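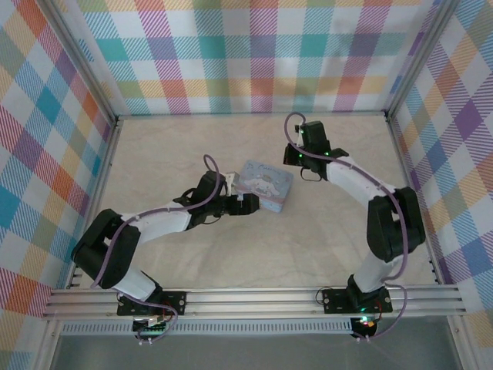

Fig. 1. Plaid with pink, orange, teal, purple, yellow and green stripes on white, covering three walls.

Surface Pattern 2: Checks, Plaids and Setts
Handout to accompany the second lecture

Beca Parry
Jan 3, 2025

1. Terms

A check is any pattern formed by two sets of stripes crossing at right angles. A plaid, in the trade sense used in this course, is a check with more than two colours or with stripes of unequal width. The sett is the ordered list of colours and widths that defines one set of stripes. The ground is the colour occupying the greatest width in the sett. In woven cloth the lengthwise threads are ends and the crosswise threads are picks.

If warp and weft use the same sett at the same density, the plaid is balanced. Most school uniform fabrics and most shirting checks are balanced, or close to it. Weft density is often slightly lower than warp density, so a cloth with equal thread counts in both directions will show blocks a little taller than they are wide. Correct this at the drafting stage by reducing the pick count.

2. Symmetric and asymmetric setts

A symmetric sett reverses at two pivot stripes. It is written once from pivot to pivot, with a slash marking each pivot. The worked sett for this unit is:

W/8 P4 W8 T4 Y/6

where W is white, P pink, T teal and Y yellow. The full repeat reads forward through the list and back again, with each pivot counted once:

8 + 4 + 8 + 4 + 6 + 4 + 8 + 4 = 46 ends

At 20 ends per centimetre the repeat is 2.3 cm wide. A common error is to double every entry including the pivots, which gives 60 ends and a sett that looks heavy at the reversals. Older mill records sometimes write the pivots at half count, so check the convention before costing from somebody else's draft.

An asymmetric sett has no pivots and repeats end to end in one direction. It has a left and a right. Cutters must lay all pieces facing the same way, and wastage rises accordingly.

3. Colour count

A sett of n colours in both directions produces n pure colours, where a stripe crosses its own kind, and n(n - 1)/2 mixtures. The worked sett has four colours and therefore four pure areas and six mixtures, ten in total. Adding a colour adds more mixtures each time, and a sett of seven colours yields 28.

In a balanced twill the mixture is optical. Neither yarn changes; the eye averages them at viewing distance. White mixed with any hue gives a tint, so a white ground lightens every stripe that crosses it. Pastel plaids can be built from fairly saturated yarns for this reason, provided the ground is wide enough.

4. Ground share

Ground share is the ground width divided by the repeat. For the worked sett, white occupies 24 of 46 ends, or 52 per cent. In a balanced plaid the area of unmixed ground is the square of the ground share, here 27 per cent. Students tend to judge ground by the stripe list and are surprised by how little plain white remains in the cloth. Calculate the square first.

5. Printed plaids

A printed plaid imitates the woven one with flat or transparent colour. There are two methods.

Overprint: stripes are laid down in transparent ink, one direction over the other. Mixtures are subtractive, so crossings are darker than either stripe. Pink over teal goes grey.

Separated: each mixture is given its own screen or spot colour. Crossings can be set anywhere between the parents. Cost rises with the number of mixtures, and registration becomes the limiting factor.

Digital printing removes the screen cost but leaves the choice of how crossings behave. State it on the spec sheet. The Boros sample set in the resource room has the same sett produced by both methods; compare the crossings under the north light, then under the fluorescent tubes.

6. Matching

For wall and furnishing work, allow one full vertical repeat per drop. At internal corners, carry the horizontal stripes through and accept a break in the vertical ones. Horizontal misalignment is seen before vertical, particularly at eye level.

7. Exercise

Draft a symmetric sett of five colours with a repeat of 46 ends. Give the threadcount, ground share, area of unmixed ground and number of mixtures. Wind it on card. Submit in May with the Stusumell yarn references.

Comments

Pieter Coppens: In section 2, does the half-count convention apply to the Hunosham drafts? My totals keep coming up short.

Beca Parry: Yes, those are half count. Double the pivots only, then expand as normal.

weft_side: Is one repeat per drop still needed if the repeat is under 3 cm? Seems a lot of allowance on paper, but it's hardly anything on the roll.

Related items
Surface Pattern 1: Stripes and Interval
Reading a Threadcount
Twill Direction and Apparent Colour
The Utel Shirting Books: Notes for Students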